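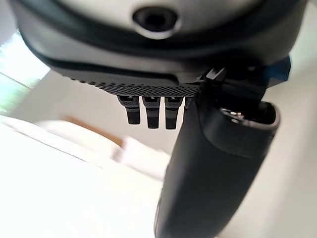

Un vêtement par terre, cela se ramasse avec les doigts, et les doigts tiennent bien le tissu grâce au frottement. Quand deux surfaces se touchent, leurs petits reliefs s'accrochent un peu. Au bout de tes doigts, ce sont les lignes de la peau qui font ce travail. Sur la bande gris foncé, on voit un motif de minuscules losanges en relief. Passe le doigt sur un motif de ce genre, puis sur une vitre : tu sentiras la différence.

Pourquoi un tissu se met-il en boule ?

Un tissu est fait de fils très fins. Il est souple : il se plie dans tous les sens et ne garde pas sa forme tout seul. Une boîte posée au sol reste une boîte. Un pull posé au sol devient un tas.

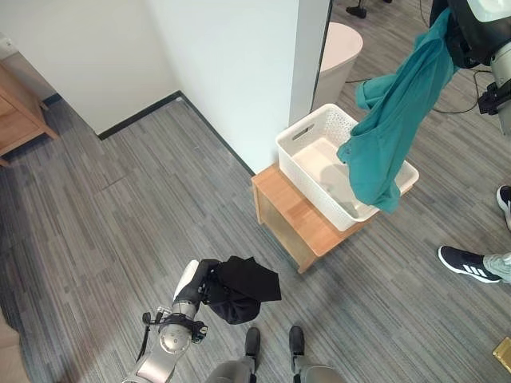 Le panier sert à garder le linge ensemble avant le lavage. On peut le poser par terre ou un peu plus haut, pour moins se baisser. Le panier blanc a des petits trous sur les côtés - l'air y passe, et le linge humide sent moins mauvais. Il a aussi une fente pour glisser la main et le porter. Si une manche reste dehors, pousse-la à l'intérieur. 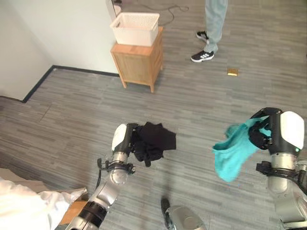 Page modifiée le mardi 2 juillet

Avant de laver, on trie. Le noir et le bleu-vert sont des couleurs foncées ou vives : un vêtement neuf peut perdre un peu de sa couleur dans l'eau. On évite donc de le mélanger avec du blanc. La bonne température est écrite sur l'étiquette : 30 veut dire 30 degrés.

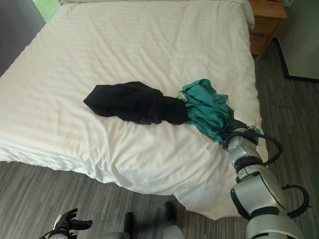 Et sur le lit ?

Un lit fait une bonne table pour plier. Étale d'abord la couette, puis pose un seul vêtement à plat. Rabats les manches vers le milieu, plie en deux, et lisse avec la main. Les vêtements sales, eux, vont directement dans le panier.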